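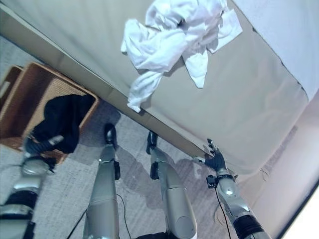
How long is each sitting period on the Nolidgate home course?

Each sitting is 35 minutes. Three bells mark the start and one marks the end. New students may sit for a shorter time during the first week, but the recording runs the full length and has no separate short version.

Do I need to be a Buddhist to enroll?

No. The course teaches breath meditation and the basic texts that go with it. Students are not asked to take vows or join a temple. The precepts are read aloud in week one and may be treated as study material.

Which book does the course use?

The course reader is The Plain Seat by Bukola Ogbonna, third printing. Page numbers in the weekly assignments refer to that printing. In the earlier printings the chapter on walking practice comes before the chapter on posture, so page references will not match.

Can I use a chair?

Yes. Use a chair with a flat seat and keep both feet on the floor. Appendix B of the reader gives seat heights. A bench or cushion is also acceptable.

How are the talks delivered?

There are 38 recorded talks. They are released in order, on Monday at 6:00 a.m. Eastern, and remain available until the course closes. Transcripts are posted with the audio. Talks 12 and 13 share one transcript.

Who answers questions about practice?

Nneka Bako answers written questions from enrolled students. Send one question per message and include the talk number if it applies. Questions about medication or a medical condition should go to your doctor.

What does the residential retreat at Brisow cost?

The fee is $895 and covers a shared room, meals and the reader. Travel is not included. Single rooms are assigned by medical need only.

May I leave the retreat early?

Yes. Tell the office before you go. Fees are not refunded for unused nights.

When does the next home course open?

Enrollment opens in September. Students who finished an earlier course may repeat it at no charge using the same login.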